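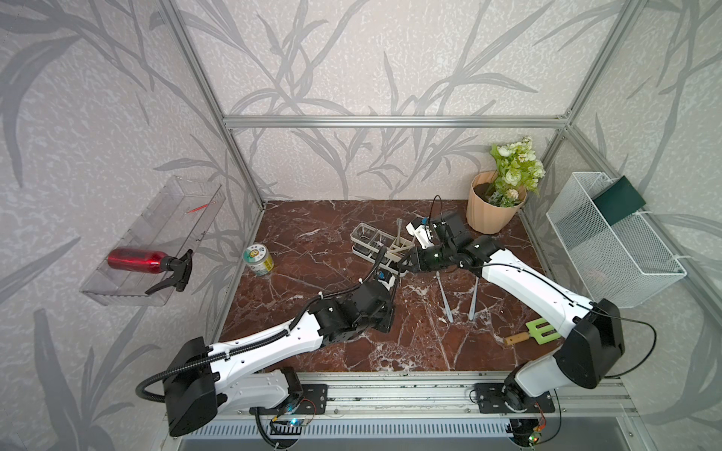
What is a caddy trial?
A caddy trial is a home test in which a household stores its small items in an organizer caddy for a set period and keeps a written log of where each item was put back.

Sarkenley is looking for households in and near Lollach to take part in the spring round of its caddy trial. The trial covers clear open-top organizer caddies used on desks, kitchen counters and bathroom shelves. The results go into the Plurkberg storage guide, which sets compartment sizes and labeling advice for small-item storage.

Who can apply

You may apply if you are at least 18, live at an address within the Lollach delivery area, and have a flat surface indoors where a caddy can stay in one position for the whole trial. Shared households are welcome. One adult signs up as the log keeper and is responsible for the entries, including entries for items moved by other people in the home. Children may use the caddy but may not be the log keeper.

Households that took part in the autumn drawer trial can apply again. Households that withdrew from it after the first week can apply too, but will be placed on the reserve list.

We are short of applicants who store the following, and will give them priority:
Sewing and mending supplies
Art markers, brushes and erasers
Hair clips, combs and nail tools
Batteries, chargers and short cables

Please do not apply with medicines, loose blades or food. These are outside the scope of the trial, and a caddy holding them will be removed from the results.

What you will do

Week one is a baseline week. Leave your items where they normally live and record each time you take one out or put one back. No caddy is used.

At the start of week two you receive the caddy. Clean the surface, place the caddy at least a hand's width from any edge, and load it using the layout card supplied. Tall items go in the rear compartments, short items in the front. Flat items stand on edge where the depth allows. Do not stack items in the front compartments.

From then until the end of week four, record the following for each item you use: item name, compartment taken from, compartment returned to, and whether another item had to be moved to reach it. If an item is left out overnight, record it in the morning as "not returned" and leave it there until it is next used. The log keeper should not tidy up before making an entry. This was the most common fault in the previous round, and the affected logs could not be used.

At the end of week four, empty the caddy, wipe it with a damp cloth, and note any scratches, cloudy areas or cracks on the return sheet. Scratches from normal use carry no penalty.

The previous round produced 1,908 usable entries. The target for this one is higher, so please be realistic about how often your items are used. A caddy of spare buttons opened once a month will not give us enough to work with.

Load limit

The combined weight of the items in one caddy must not exceed 900 grams. A kitchen scale is accurate enough. If you do not own one, say so on the form and we will lend you one with the caddy.

Time and payment

Most log keepers should expect around 200 entries over the four weeks. Each entry takes a few seconds on the paper form and slightly longer on the phone form. Payment is a store voucher, sent after the caddy and the completed log have been returned. Partial logs are paid for complete weeks only. Postage is prepaid both ways.

How to apply

Use the sign-up form on the Sarkenley trials page and choose "Caddy, spring." You will be asked for the width and depth of your surface, the type of items, and the number of people who use them — an estimate is fine for the last one. Applications close at the end of January. Selected households will be told by email, and caddies go out on a Saturday.

Unsuccessful applicants stay on the reserve list until the round ends, unless they ask to be taken off.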